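2025-08-02
By Tsegereda Workneh

Brevico says the sorting cell at its Plernumow plant is fixed. The company has said so before.

The cell, a single arm with a two-finger gripper supplied by Amissah, was taken offline in July after it kept letting go of rounded containers partway through a lift. Brevico's first answer was new finger pads. Its second was a stronger grip setting, which led to cracked lids and a return to the old number five days later.

The latest repair is mostly software. Technicians reset the wrist alignment, replaced one worn joint in the gripper and then reran the cell's grasping routine in simulation, using a program called Gornuvov that drops household-type objects onto a marble surface and has a virtual gripper reach for them. Brevico says the routine completed 2096 simulated picks before the settings were copied to the real machine.

How many of those picks were good ones, the company would not say. It also declined to release the log from the real arm, which has done 1496 picks since it was switched back on. A spokesperson called the results "in line with expectations" and did not say what the expectations were.

A simulated lid does not get greasy, and a simulated joint does not wear unless somebody tells it to. Workers on the line said the July trouble was worst late in the shift, when the gripper had been running for hours. The maintenance schedule has not changed: the joints are checked every 7 weeks, the same as before the failures.

Amissah referred all questions to Brevico. Brevico said it plans to order a second arm of the same model this fall, and that the new one will use the same settings. 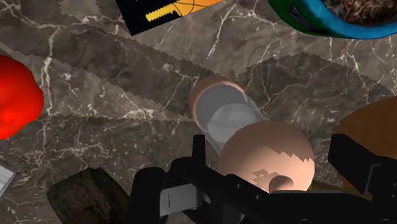
A simulated gripper at a container-like object with a peach-colored dome, on a marble surface.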